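Drakcombe Bin Liner Notes

README, last revised 27 January 2021

What is in this folder

Welcome, and thank you for opening a folder with such an unpromising name. The Drakcombe Bin Liner Notes are a small collection of written notes on emptying, lining and relining the ordinary waste bins in a shared building. There are 85 notes, covering nine rooms, all written by the people who were doing the job at the time. Most are a few sentences long. One goes on for two pages and is entirely about a drawstring.

Murray Doolan started the notes in an exercise book, and Senthil Reddy typed them up and put them into some sort of order. We have both had a go at this README, so if it seems to repeat itself in places, please put that down to there being two of us and neither of us liking to cross out the other's sentences.

The files

notes.csv has one row per note, with the room, the bin, the liner used, and the note itself.

bins.csv lists each bin by its short name and gives its shape, colour and usual spot.

words.txt explains the terms we use, some of which are only used in our building as far as we can tell.

old-spellings.txt keeps the original wording wherever we tidied a note up. The tidying was light, mostly full stops.

The rooms are named after the boards on their doors, so you will meet Winstead, McAlister, Sevcombe and the rest as if they were old friends. Winstead is the long one with the sink. McAlister has had its carpet replaced and the notes from before then say "lino" where you might expect "carpet", and we left them as they were.

How a liner gets put on

The notes differ a good deal in the detail, but the general run of it is the same. You shake the new bag out well away from the bin, get the mouth properly open, and lower it in before you start fussing with the edges. Then you fold the top down over the rim, going round a bit at a time, and push your fist gently into the bottom so the air comes out between the bag and the side. Black bags are the worst for trapped air — they puff up in the middle and you think the bin is full when there is nothing in it at all.

Thin bags cling to themselves, and several writers recommend rubbing the opening between finger and thumb. One suggests a damp sponge. Senthil swears by the sponge and Murray has never got on with it.

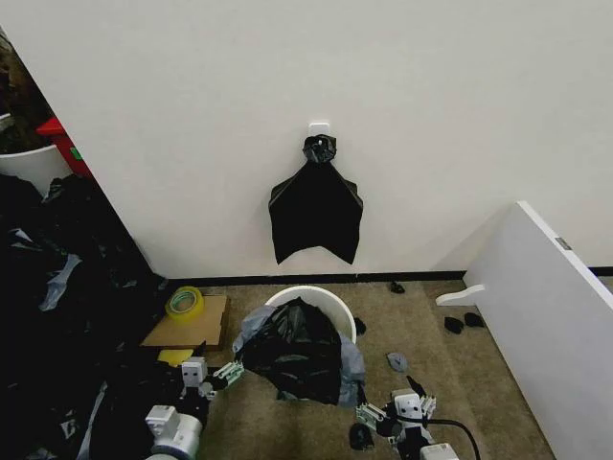

Why hang a bag on the wall when there is a perfectly good cupboard down the corridor?

A bag on a hook above the bin gets used, and a roll in the cupboard gets forgotten until somebody has already thrown half a sandwich into a bare bin. A small stick-on hook will hold a folded bag easily, as the bag weighs next to nothing, and it costs very little to put up. Give the adhesive time to take before you hang anything on it, and wipe the wall first.

What each note records

The room column is plain enough. The bin column uses the short names from bins.csv. Liner is free text, so you will find "black", "blk", "big black" and "the good ones" all meaning the same product as often as not. We did think about making these uniform. In the end we kept them, partly out of fondness and partly because "the good ones" does seem to change meaning in February, when the supplier changed, and we didn't want to lose that.

The fit column is a mark out of 5, given by the writer. A 5 means the bag went over the rim with a generous fold and stayed there. A 2 means it went over but had to be pinched or knotted to stay up. Please don't read too much into the marks, as Murray gives a 5 to nearly everything and Senthil is a much harder man to please.

Bags that are too big

This is the subject of more notes than any other, so it deserves a few lines here. A large bag in a small round bin is a nuisance. The extra plastic has to go somewhere, and it usually ends up standing in a great crumpled heap over the opening. If large bags are all you have, the notes offer these remedies:

Gather the slack on one side, twist it and tie it in a knot just under the rim.

Roll the top of the bag down like a sock before it goes in, then unroll only as much as you need.

Turn the fold over twice, so the surplus sits in a thick cuff on the outside.

The knot is the popular choice. The cuff looks neatest, and it has the advantage that you can lift the whole thing out by it afterwards.

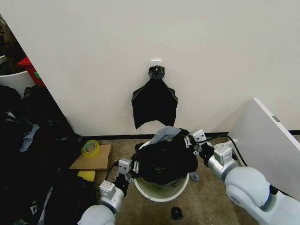
Round bin with a black bag bulging over the top, and another on the wall hook.

Gaps and things we know are wrong

Kitchen bins are poorly covered. The notes were mostly written in rooms with carpet and paper waste, and if you want to know about tea bags you will be disappointed. Pedal bins hardly appear. Recycling is left out altogether, as it goes in a separate set of notes with a different keeper and a much stricter layout.

Two notes are duplicates with different room names, and we have not been able to settle which room was meant. Both are marked with an asterisk. Sevcombe has fewer notes than the other rooms simply because the door sticks and people avoid it.

The measurements in bins.csv were taken across the top of the rim, outside edge to outside edge, with a dressmaker's tape. Somebody measured one of the bins across the bottom instead, and we corrected it, but the old figure is still quoted inside a note or two.

Using the notes

You are welcome to copy them, print them, pin them up over your own bins or use them for teaching. We would be glad if you mentioned Drakcombe when you do. Please don't add writers' names where we have left them off, as a few people asked for that.

Corrections and new notes

New notes are always welcome, long or short, and it doesn't matter a bit if you think your bin is too dull to write about. Send them to Senthil Reddy at the Drakcombe front desk, on paper if you like. Put the room at the top, then the bin, then whatever you want to say. Complaints about the sponge should go to Senthil as well.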